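Notes on teleoperating a two-arm setup in simulation, posted as I go. Mostly for people who are about to start recording and would like to skip a month of bad data. Thread.

Setup first. Two arms, multi-fingered hands on both, physics in sim, operator in a headset with finger-tracking gloves. Wrist pose maps to wrist pose. Finger joints go through a retargeting step, and most of the trouble lives in that step.

The simulator is Mirnier. The recording layer on top is our own and is called Nurkum. It does three things: timestamps everything, refuses to save an episode with a gap in it, and complains.

Tasks are tabletop-type pick and place, done at floor level in this batch. Move an object to or from a board, sometimes hand it over, sometimes leave one hand idle. Easy to explain to an operator. Harder to do than you would think through a glove.

First lesson: clutch early. If the operator's elbow is already near its limit when the episode starts, every grasp after that gets made with a bent wrist. The policy will learn the bent wrist. It has no idea you were uncomfortable.

We made re-centering a foot pedal. Before that it was a pinch gesture, and the pinch gesture leaked into the data as a small finger twitch before almost every reach. The trained policy twitched too. Faithfully.

Second lesson: decide what the idle hand does. We left this open in the first round. Some operators parked it low, some let it drift, some held it up like they were waiting to be called on.

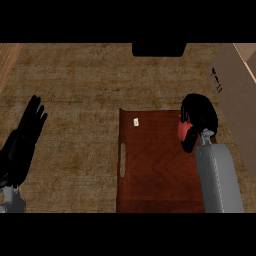
The rule now is that a hand with no job stays open, off to its own side, clear of the board. It may move a little. It may not wander into the space where the other hand is working. Variation from drift is fine in small amounts, but a hand that hovers over the target looks like intent to the model.

Same rule covers the opposite case. When the left hand works, the right one waits on the right, open. Operators who are strongly right-handed will try to do everything with the right unless the prompt says which side to use. So the prompt says which side to use.

Third lesson: grasp closure. A real hand stops when it feels the object. A gloved hand in the air feels nothing, so people keep squeezing. In sim this shows up as commanded finger positions well inside the object while the contact solver holds the line.

Record both. Commanded and measured joint positions, every step. If you only keep the measured ones, you lose the squeeze, and the replayed grasp is too weak to lift anything. We found this out after recording for 11 days.

Episodes in that first set: 4,000. Usable after the fix: none for anything involving a lift. We kept them for reach pretraining, where they are decent.

Frame rate. We log at 30 Hz. The headset runs faster and the physics runs much faster than that. Do your downsampling once, in one place, and write down how. We had it in two places for a while and the hands were ahead of the video by a hair. You can't see it by eye. The training loss can.

Small objects deserve their own post. Anything small and thin lying flat on a board is miserable by glove. Fingertip error from retargeting is about the size of the object. Operators end up scraping at it until it tips or slides.

Options: make the object bigger (cheating, works), scale down operator motion near contact (works, takes practice), or let people scrape and keep the episodes (also works, and the policy learns a usable scrape). We do the last two. Motion scaling is 2 to 1 when the pedal is held halfway.

Do not delete the fumbles wholesale. An episode with a miss, a pause and a second try is worth keeping if the second try is clean. An episode where the operator stops and swears is not, mainly because the hands shake afterward.

Label those separately at save time. Nurkum asks for one key press: clean, recovered, discard. Anything longer than one key press and people stop answering truthfully by late afternoon.

On textures. Floor and board materials get randomized between episodes, lighting too. Object poses get randomized within a patch the arms can reach without strain. We once set the patch a bit too wide and got a lovely collection of operators leaning out of their chairs.

Large props near the workspace are worth having. They block part of the reach, so people take different paths around them. Check the collision shape on each prop though. One of ours had a collision box bigger than its mesh, and the arm kept bumping into thin air.

The Kariuki retargeter, which a few of you asked about: we tried it. Good thumb, slow at startup. We went back to the Firnby one with a hand-tuned thumb offset per operator. Tuning takes a few minutes. Redo it when someone new puts the gloves on, including when they say their hands are the same size.

Session length. Grasp quality falls off well before people report being tired. We cut sessions short and alternate between operating and labeling. Total throughput went down a little, the usable share went up more.

Next on the list is handovers, left to right, in the air. Both hands have a job there, so the parking rule is no help. Current success rate is poor and the replay looks like two people arguing over a remote. Will post the retargeting settings once they stop changing.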